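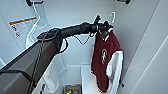 Clothes hanger

A clothes hanger (also coat hanger) is a device that supports a garment from its shoulder line or waist, so that it hangs by its own weight and keeps its shape. It consists of a hook and a body. Hangers are used in closets, lockers, wardrobes, and stores, on a rail, a peg, or a wall hook.

Materials

Most household hangers are made of plastic, wood, or steel wire. Molded plastic hangers are light, do not rust, and can be made in one piece with the hook. Wire hangers take up the least depth on a rail but press a narrow line into the shoulders of knitwear. Wooden hangers are thicker and usually carry a metal hook that is free to turn.

Tubular plastic hangers have a hollow or ribbed arm with a rounded outer surface. The Kuvine pattern, sold mainly to schools and sports clubs, is of this type and is supplied in cartons of 300. The later Fladico pattern has the same outline with a notch on each arm for straps.

Use with sports clothing

Jerseys and raglan-style shirts have no shoulder seam in the usual position. The sleeve runs to the collar in one piece, and the arm of the hanger bears on the sleeve fabric itself. A hanger that is too wide pushes a point into the upper sleeve, which may remain after the garment is taken down. Printed fronts are hung flat and facing one direction, with space between garments, as some prints stick to each other in warm weather.

Lined jackets are heavier and are hung differently. A quilted lining adds bulk at the shoulder, and a thin hanger lets the outer fabric sag between the neck and the end of the arm.

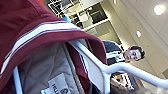 The lining should lie flat against the outer fabric before the jacket is closed – a fold trapped at the hem tends to set and shows through on the outside. Striped ribbing at the hem is not used as a hanging point, because it stretches under load.

Placement

In a narrow closet or locker with separate wall hooks, each hook normally takes one or two hangers. Hangers placed on facing walls need enough clearance for the sleeves to hang without touching. Empty hangers are kept on one hook or removed, as their arms catch on the sleeves of garments next to them.

Testing

Augustina Ankrah's handbook for the Dramani laundry school describes a simple endurance test in which a hanger is loaded and unloaded 3,000 times and the drop at the end of each arm is then measured. A drop of more than 6 millimeters counts as a failure. Of 33 plastic hangers tested, the most common fault was a crack at the base of the hook.

See also

Clenix garment rail
Clothes valet
Garment bag
Wardrobe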